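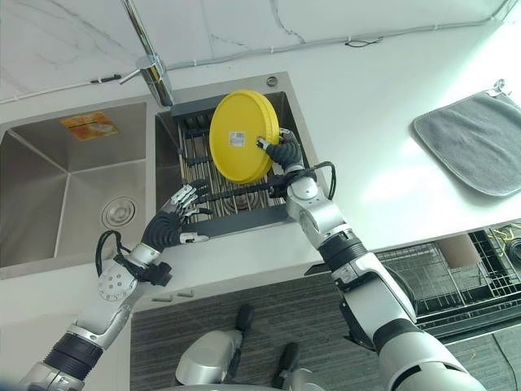 When does an episode have to be stopped by the operator?
As soon as an arm touches anything the task card does not list as a contact surface. The operator stops the motion first and sets the flag afterward.

Stakari Kitchen Episodes: data card and handling rules

Maintainers: Shazia Baloch (collection rules), Mattes Bauerfeind (labels and release)
Status: second release, October
Contents: 435 episodes of dish handling with a two-armed humanoid robot at a sink, counter and drawer

Scope

The set covers moving single dishes between a sink basin, a dish rack and a drawer. It does not cover glassware, knives, running water or handing objects to a person. Models trained on it should not be assumed safe for any of those.

Rules for the work area

1. One operator and one spotter per session. The spotter holds the stop button and has no other duty.
2. People stay outside arm's reach while the motors are powered. Objects are reset by hand only after the spotter calls "held" and the operator repeats it.
3. Arm speed is capped at 40 percent of the controller limit, and at 20 percent when a hand is inside a basin or drawer.
4. Drawers are opened fully or closed fully before an episode starts. Half-open drawers caused most of the rejected episodes in the first release.
5. Cable loops at the wrists are checked before each session. A loop that can reach a faucet or a drawer edge must be shortened.
6. Sessions end after 50 minutes, including setup. 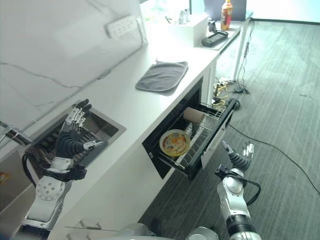
Reading time: 2 min

Labels

Each episode has one outcome: complete, partial, stopped or void. "Complete" means the dish is at rest in the target location and both hands have let go. A dish that is in the rack but still held is "partial". Void episodes stay in the release with their logs – earlier versions dropped them, and the stop rate could not be reproduced.

Contact flags are set by the operator and reviewed by a second person who did not attend the session. If the two disagree, the stricter flag is kept and the disagreement is logged in review_notes.

File layout

episodes/ joint states, gripper states and video, one folder per episode
cards/ task cards with the permitted contact surfaces
flags.csv contact and stop flags
review_notes.csv reviewer comments

Known gaps

Almost all episodes use rigid plates. The Grenis subset was labeled before rule 4 was in force and should be evaluated separately. Timestamps in the Cultell subset drift against the video; use the frame index instead. Force readings were not recorded for either subset.

Changes

Corrections go to Rawat, the shared issue tracker, with the episode number in the title. Changes to the work area rules need approval from both maintainers and apply from the next session, never to one in progress.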